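Mulleo Wash-In Proofer for Jackets and Trousers, 400 ml

Home > Care & Repair > Proofing

£19.00
In stock at Wamton, 2 left at Flolstead

I've been selling wash-in proofer in one form or another since before we had the Flolstead shop, and this is the one I take home with me. I've tried most of the others! Some smell like a garage, some leave a tacky feel round the cuffs, and one (no longer stocked, don't ask) turned my favourite walking trousers into something like a shower curtain. Mulleo is a plain, thin liquid that goes in the drawer of your machine, does its job on a gentle wash and doesn't hang about afterwards.

What it's for

Outdoor jackets, overtrousers, cycling kit, work shells, kids' puddle suits, the lot. If it used to bead water and now just soaks it up — the shoulders are usually first to go, then the tops of the thighs — then it wants proofing. People bring jackets back to us convinced they've sprung a leak, when most of the time the outside has simply lost its coating and the whole thing feels clammy. Try a wash and a proof before you spend money on a new coat. I know that's a daft thing for a shop to say, but there we are.

Please don't use it on down, leather or anything with a wax finish. We've got separate products for all of those and I'm happy to talk you through them.

How I use it

Clean first. Proofer won't grip on mud, sun cream or old washing powder, so give the garment a run through with a proper soap cleaner (the Pascu bar flakes are good and cheap). Then clean out your detergent drawer, which will be more disgusting than you expect. Do up every zip, undo the cuffs and loosen any elastic.

Leave the garment damp, pop it back in, shake the bottle, pour one capful per item into the drawer and pick a 30 degree synthetics wash with a slow spin. No softener, ever. Two garments at a time is plenty and three is pushing it.

After that, check the care label. If it's happy in a tumble dryer, give it a low heat for a short while. If not, put it on a wide hanger somewhere airy and leave it alone. I hang trousers full length from the waistband, as folding them over a rail leaves a crease that seems to wear through quicker.

Colours and trims

I get asked about this a lot, mainly by people with black kit and bright piping. I've had no trouble with dark fabrics going chalky as long as I've stuck to the dose. If you do see pale smears, you've used too much, so put it through a plain rinse and they should go. Reflective strips and taped seams have been fine on everything of mine, but do test a hidden corner if the garment is old or precious.

How long it lasts

Depends how you treat it. I redo my commuting jacket every couple of months through winter, and my smarter one gets done once a year if it's lucky. Rucksack straps are murder on any coating, so expect the shoulders to need attention sooner.

The details

Size: 400 ml bottle with measuring cap
Also available: 3000 ml refill can, collection from Wamton only
Use: machine or hand wash
Scent: very faint, gone once dry
Storage: upright, out of frost and away from children

Delivery and returns

Bottles go out from Wamton on weekdays. The refill can is too heavy for our courier's small parcel rate, hence collection only — sorry to those of you further off. Unopened bottles can come back to either shop with the receipt. Price checked Sat 4 November.

Not sure whether your jacket needs this or the spray-on version? Bring it in, or send a snap of the care label through the contact form and I'll have a look.
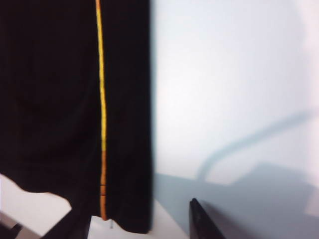 Black fabric with yellow and orange trim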